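Tábuas de madeira na bancada: vale a pena?

Desde março que me perguntam a mesma coisa, por correio e ao balcão: compensa pôr uma tábua de madeira maciça por cima da mesa perfurada, ou é mais uma moda que a Irnex nos quer vender? Prometi responder quando tivesse usado uma a sério. Usei, e continuo com dúvidas.

Para quem chegou agora a este boletim, o problema é simples. As mesas de painel perfurado são ótimas para prender coisas e péssimas para pousar coisas. Tudo o que tenha menos de dois dedos de largura acaba por inclinar, encravar num furo ou desaparecer lá para baixo. Quem trabalha com peças pequenas, jogos de encaixe, blocos de contar, botões, já passou tardes de joelhos com uma lanterna. A solução antiga era um pedaço de cartão. A nova, segundo o catálogo, é uma tábua de madeira clara, "selecionada pelo veio", com um preço a condizer.

Comecemos pelo preço. A versão Ukesov custa 170 euros, a Cladden fica nos 209 e por 100 já se arranja uma coisa decente num carpinteiro de bairro, desde que levemos as medidas escritas e não tenhamos pressa. A diferença entre as duas primeiras, tanto quanto consegui perceber, está na embalagem e num folheto em quatro línguas. Perguntei à loja se o tratamento da superfície era o mesmo. Responderam que era "equivalente", palavra que aprendi a ler com cuidado.

Depois há a questão do veio. Toda a gente fala dele como se fosse uma qualidade técnica. É bonito, não digo que não, sobretudo quando a madeira faz aqueles remoinhos que parecem chamas. Mas um bloco pousado em cima de um remoinho não fica mais direito do que pousado em cima de uma tábua lisa de prateleira. E quem procura peças pequenas de cor clara vai descobrir depressa que um desenho muito movimentado atrapalha a vista. Com cores fortes a coisa muda, e aí dou a mão à palmatória: o vermelho e o azul saltam logo à vista.
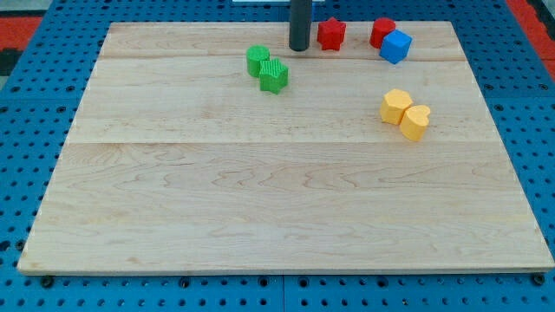 Blocos de cor na metade de trás da tábua, sobre a mesa azul perfurada.

Passemos às juntas. Quase todas estas tábuas são feitas de várias pranchas unidas, e o catálogo da Irnex jura que a união "não se sente". Sente-se, ou pelo menos senti-a eu na que experimentei, com a ponta do dedo e depois com uma régua. É pouca coisa. Para um cubo não faz diferença nenhuma, mas quem quiser empurrar uma peça de um lado ao outro talvez note um pequeno soluço a meio caminho. O meu conselho é passar a mão antes de pagar e desconfiar de quem não deixar abrir a embalagem.

Outra coisa que o catálogo esquece é a espessura. A tábua fica pousada em cima da mesa, o que levanta a superfície de trabalho e obriga a rever a altura da cadeira. Um leitor escreveu a queixar-se dos ombros ao fim de uma semana e só depois ligou uma coisa à outra. E convém que sobre um pouco de mesa à volta, para ainda se chegar aos furos e prender o que for preciso nas beiras. Quem encomenda à medida exata da mesa perde essa vantagem e fica com um tampo caro.

Sobre a arrumação, mantenho o que escrevi em dezembro. Ter as peças juntas ao fundo e a parte da frente livre é o único sistema que vi resistir a mais de um mês de uso. As caixinhas com divisórias que o projeto Xavier recomendava no ano passado ficam lindas no primeiro dia. Ao terceiro já estão as estrelas misturadas com os cilindros e ninguém quer saber. Na tábua, pelo menos, vê-se tudo de uma vez.

Falta a manutenção. Dizem que basta um pano seco. Talvez, se ninguém pousar lá uma chávena. A minha ganhou uma marca redonda logo na primeira semana e o óleo que a loja aconselha custa 50 euros o frasco, pormenor que só aparece na última página do tal folheto.

Se já têm uma prateleira velha em casa, lixem-na e experimentem primeiro com isso. Se depois de um mês ainda quiserem a outra, comprem a do carpinteiro — e escrevam a contar como vai de juntas. No próximo número volto às gavetas de baixo da bancada, que deram mais cartas do que eu esperava.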